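Handled storage basket

A handled storage basket is an open-topped woven container, made for keeping household stuff in one spot and for being picked up and moved when that spot changes. I've been writing up woven household goods for this site for a while now, and this is the entry I kept putting off, mostly because everybody already owns one and has opinions!

Construction

The body is usually woven from thick, soft strands or flat strips. Older willow and ash baskets are stiff and creak when you lift them, while the newer soft kinds give a little when you push on the side. Two-tone weaving (a pale main strand with a darker one worked in or peeking through) is common, and I think it hides scuffs better than plain cream ever could.

The rim does most of the hard work. A plain edge gets chewed up by hands and sleeves, so makers tend to finish it with a braid. Guadalupe Becerra, who taught me what little weaving I know at her workshop in Drirnholm, braids hers last and in one sitting, because a braid started on one day and finished on another never matches. My own first rim took 14 tries and still has a lump in it.

Handles

There are three main kinds: the fixed hoop over the top, the cutout in the wall, and the loose cord or strap fastened at the side with a tab. Tab handles are my favorite. They flop out of the way when you're digging around inside, and the tab spreads the pull over more of the weave. Check the tab before anything else when you buy secondhand - a torn one is fixable, but the strands under it may be stretched too. 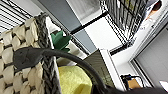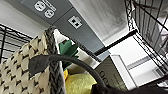 Dark braided rim and tabbed handle on a cream woven basket, with green leafy pieces and something soft and yellow inside.

Use in the home

Toys are the big one. A soft basket holds plush animals and plush fruit without denting anything, and a small kid can reach over the rim and haul things out without help. Other regulars are blankets, yarn, magazines, and slippers by the door. Heavy things like canned goods don't belong in a soft basket, and neither do wet towels, which will leave a smell in natural fiber that you'll be living with until November.

Sizes vary like crazy. The Clovbridge swap guide, a photocopied thing I still rely on, sorts baskets by the room they end up in, and its last printing listed 1,689 of them, with 127 filed under nursery.

Care

Shake it out upside down, then go over the weave with a dry brush. Spot clean with a damp cloth and let it dry in open air, away from the heater. Higinio Valdovinos, a repairer in Kaltudby, stuffs a sagging basket with crumpled newspaper overnight to get its shape back, and I've had good luck with that (old pillows work as well, and your hands stay clean).

See also: Basket rims; Felt tabs and patches; Toy storage; Willow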